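Clodberg Lost Property Listings

Version 3
Last updated September 9, 2024
Maintained by Beatriz Valente and Adom Kyei

Summary

Clodberg Lost Property Listings is a set of 3000 short written entries from the lost property counter at the Clodberg bus station. Each entry is what a clerk wrote down when an item was handed in. The earliest entries are from 2008. The text was typed up from paper ledgers and has been lightly cleaned.

The set was put together for people who study everyday written description: how clerks name objects, which details they note first, and how spelling and short forms change from one clerk to the next. It has also been used to test search tools for small archives.

What is in the download

listings.csv holds all of the entries, one per row.
categories.txt holds the 13 category names and a one-line definition of each.
clerks.txt lists the clerk codes. Names have been removed.
changes.txt is the version history.

The files are UTF-8 with Unix line endings. Fields are separated by commas and quoted where needed. Some entries contain line breaks inside the quotes, so use a real CSV parser and don't split on newlines.

Fields

entry_id: a number, unique across the whole set. Numbers are not in date order.
year: the year the item was handed in. Blank if the ledger page had no year on it.
category: one of the names in categories.txt.
text: the entry as the clerk wrote it.
clerk: a letter code.
route: the bus route, if the clerk wrote it down. Often blank.
outcome: claimed, donated, discarded or unknown.

Categories

Categories were assigned by Raíssa Caldeira and Armindo Vieira, working separately and then comparing. Where they disagreed, the entry went to Adom Kyei for a decision. The clerks did not use categories, and the ledgers have no column for them.

Footwear is its own category and is not part of clothing. It covers shoes, boots, slippers and sneakers, single or in pairs. Loose laces and insoles handed in without a shoe go under small items. Entries for footwear tend to give the color first and the material second, with the size last or missing. "Blue canvas, white laces, one only" is a common pattern.

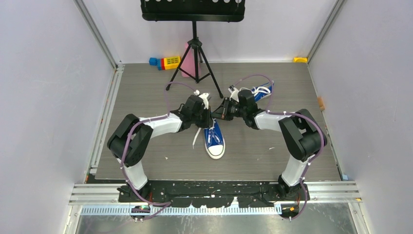
Cleaning

We expanded short forms only where the meaning was certain. "Umb." became "umbrella" and "blk" became "black." Everything else was left alone, including misspellings. If a word could not be read, it appears as [unclear].

Phone numbers, street addresses and names of owners were replaced with [removed]. Two people checked every row for these. If you find one we missed, please write to Beatriz before you post about it anywhere.

Route names were changed in the old ledgers when the Briggs line was split. The route field uses the name written at the time. It has not been brought up to date.

Known problems

Ledger pages for some winters are missing, and gloves and scarves are therefore low in those years.
Clerk F often wrote "as above" when several items came in together. We kept the wording, but the entry above is not always in the set.
The outcome field is unreliable before the counter started using claim slips. Treat "unknown" as no information.
Keys are listed without any description by most clerks. The text for many of them is the single word "keys."
Duplicate text is not an error. Check entry_id before removing rows.

Uses we don't recommend

Please don't use the set to estimate how often things are lost on buses. Many items were never handed in, and small ones were sometimes passed straight back to drivers without being written up. The set also says nothing about prices.

Changes in this version

Fixed quoting in rows with inch marks.
Moved slippers from clothing to footwear.
Corrected the year on a run of August entries that had been typed from the wrong page.
Removed the old "value" column, which was nearly empty.

Credit

Ledgers were typed by Carolina Azevedo and Raíssa Caldeira. If you use the set in published work, cite it as "Clodberg Lost Property Listings, version 3" and name both maintainers. Text and category files may be copied and changed freely as long as the credit stays with them.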